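Print this page
E-mail this page

Vononside, 22 November 2025

Ferklow publishes code of practice for hand-held gripper work

Ferklow has issued a code of practice for sites where people record handling tasks with hand-held grippers. It covers floor cables, marker cubes and rest breaks, and applies to all Erkora projects from April. 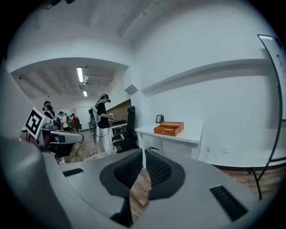

Lục welcomed the code but said the two-hour limit on wearing a headset should have been shorter.

Under the code, cables must be routed clear of the operator's feet – or taped down – before a session starts. Markers are to be checked for damage each morning. Sites must keep session records for 900 days.

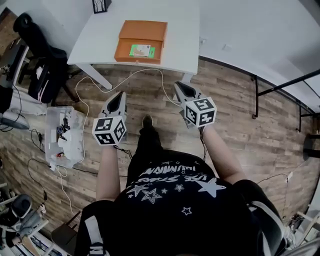
An operator with a gripper in each hand, markers fitted.

Boxes used in a task should stand on a stable table within easy reach. Operators may stop at any time without giving a reason.

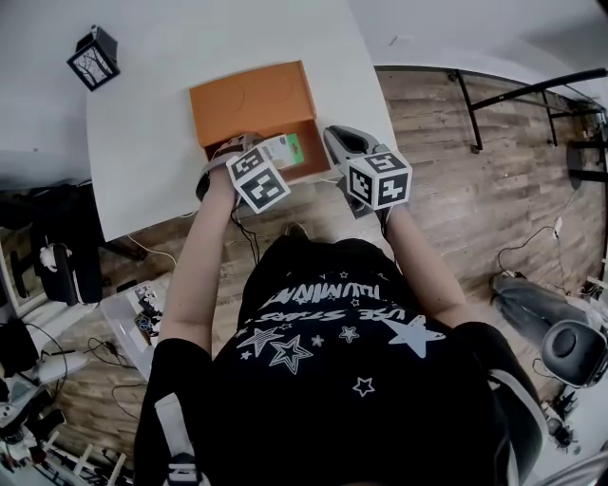

Two-handed work at an open box.

Sites have 72 days to comment on the text. Copies are free from Ferklow's Vononside office.

Print | E-mail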